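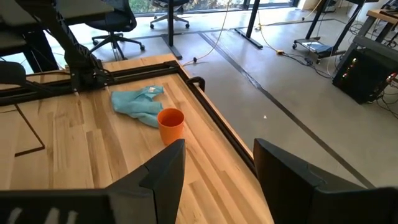
Crosswalk changes on Kornberg Road

The town has finished the first part of its work at the Kornberg Road and Prenden Street intersection. Walkers now get a head start of several seconds before the light turns green for cars. The signal on the north side also has a new push button, mounted lower so that it can be reached from a wheelchair.

Our group asked for both changes in October, after a run of complaints about drivers turning left into people who were already in the crosswalk. We collected 100 signatures, most of them from parents at the elementary school and riders who use the bus stop on the corner.

Two items are still open. The paint on the east crosswalk is nearly gone, and the town says it will be redone when the overnight temperatures allow. The no-parking zone near the corner is marked at 15 feet. We have asked for 20, as a parked van at the present distance still hides anyone stepping off the curb.
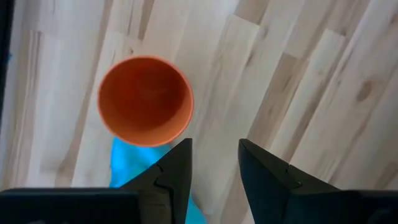

Orange cup and blue cloth, seen from above.

Emilian Bălan went to the last traffic meeting for us and spoke about the parking zone. He was told the request needs a sight-line check first. The engineer will look at the corner during the morning school run and again after dark – no date has been set for either visit.

If you walk through the intersection, please keep sending in what you see. The most useful reports give the time, the direction the car was going and whether the walk signal was on. License plate numbers should go to the police and not to us.

The next neighborhood walk covers Prenden Street from the library to the bridge. Wear something bright, as the last block has no sidewalk. So far 32 people have signed up, and there is room for more – reply to this newsletter to be added.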